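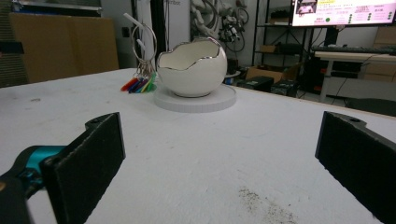
How long does it take to teach the robot one task?

For something short, like hanging a bunch of keys on a stand, I'd ask for 40 good demonstrations before we train anything. An afternoon covers it if you're fresh, and you won't be fresh the first time, so give it a day.

Do I need to know how to code?

Not for the demonstrating. Ratree Chaimongkol came to us from a bakery and her demos are tidier than mine (I rush the last bit, always have). You do need to name your folders properly!

Should I use the hand-held gripper or the gloves?

Depends on the job. The gripper is lovely for plain pick and place and you can learn it in 15 minutes. The hand exoskeletons are better for fiddly finger work, and with those I sit down at the table and keep both hands where I can see them. Key tags fan out all over the place, so I'm glad of the extra fingers.
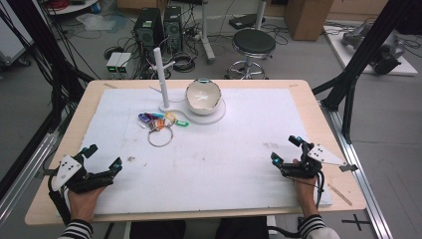
What happens if I make a mistake halfway through?

Carry on if you can recover neatly, as the robot learns a lot from seeing a fumble put right. If you've dropped something on the floor, stop and bin that take.

Can I book a session at Baltemitz?

You can, and they run 60 minutes each. Write to Raíssa Damasceno, who keeps the diary, and tell her which kit you want. June is nearly full already.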